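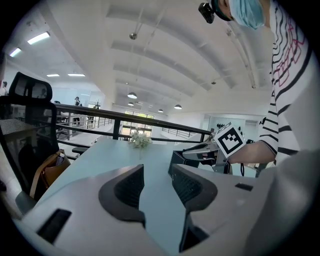 Reviewer on the Heinonen store page gave the Rastex 5 four stars and said the battery is the whole reason to buy it, two days easy with the screen on auto, but the speaker is tinny and the box has no case. Fair enough. We'd say the same on the speaker.

Home | Phones | Tablets | Accessories | Support | Cart

Flusness Rastex 5 – unlocked, dual SIM

In stock in black and dark blue. Silver is back in June, maybe sooner. Ships next day if you order before noon.

What you get: phone, wall charger, USB-C cable, SIM pin, paper guide. No headphones. Jack is still there though, top edge, so your old pair works fine.

Screen is flat, not curved. Easier to find a glass protector for. Bright enough outdoors, a bit blue out of the box – go to Display, then Color, and pick Warm. Auto brightness is slow when you walk inside, an update is suposed to fix that.

Battery charges to 56 percent in 27 minutes with the charger in the box. Slower with others. No wireless charging on this one, you need the Rastex 5 Plus for that.

Camera good in daylight. Night shots soft. Video has stabilization in the main mode only, turns itself off in slow motion. Selfie camera same as last year's model.

Software: comes with the Bamari launcher on top. Some people love it, some swap it out the first day. You can remove most of the extra apps, the weather one stays. First boot will ask for an update, let it finish before you restore a backup or teh contacts come over twice.

Memory card slot shares with SIM 2. So it's a second number or a card.

Works on all the big GSM carriers. Will not activate on CDMA networks, please check before ordering, opened boxes have a restocking fee.

Item no. 993. Price good while this batch lasts. Trade-ins taken on any Flusness phone that powers on and has the account removed – email us the model and storage size and we send a quote back.

Page updated 2/19/18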